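Lounge maintenance, September

The cream leather sofa is the item in this room that needs a schedule. Quilted leather holds dust in the stitch lines, so I do it in fixed order: cushions off the seat, backrest panels top to bottom, then the two long seat cushions, then the padded base. The soft brush from Lepik cost 579 and reaches into the seams. A vacuum nozzle does not.

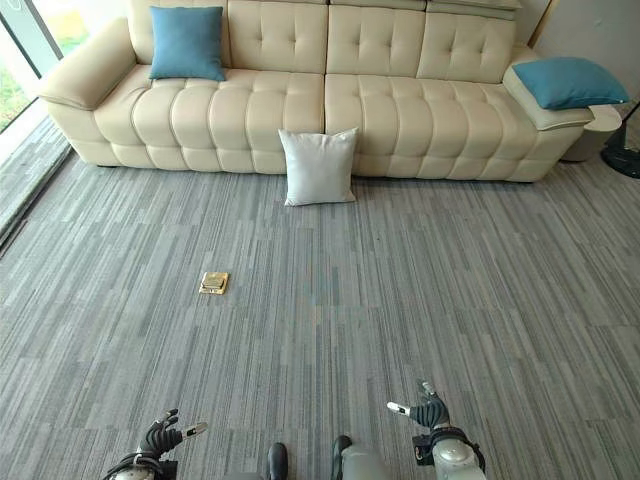 Sofa with the white cushion on the floor and the teal pair still up.

Carpet stripes run in gray, which hides lint well and shows crumbs badly. I vacuum along the stripe, then across it. Piret Kuusk in Plullville does hers across only and gets the same result in less time, so the second pass may be wasted effort.

For the leather I use a barely damp cloth, 4 panels per rinse, and leave the conditioner for another month. Iseck sells one that went tacky on the armrest last year and took 6 wipes to remove.

Terry cloth goes on the seat last. Fold it before laying it down, and lift it clear of the cushion to move it. Dragging pulls loops on the seams.
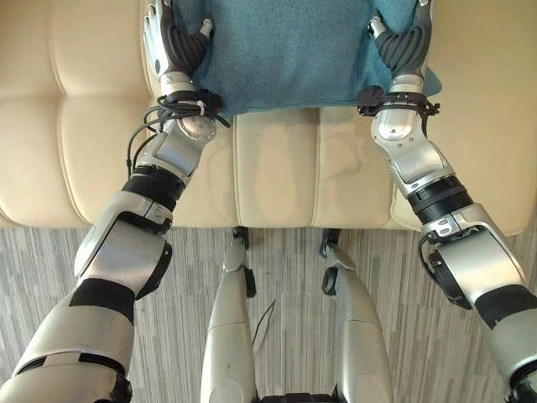

Teal cloth on the seat cushion, held at both sides.

Next job is the window ledge.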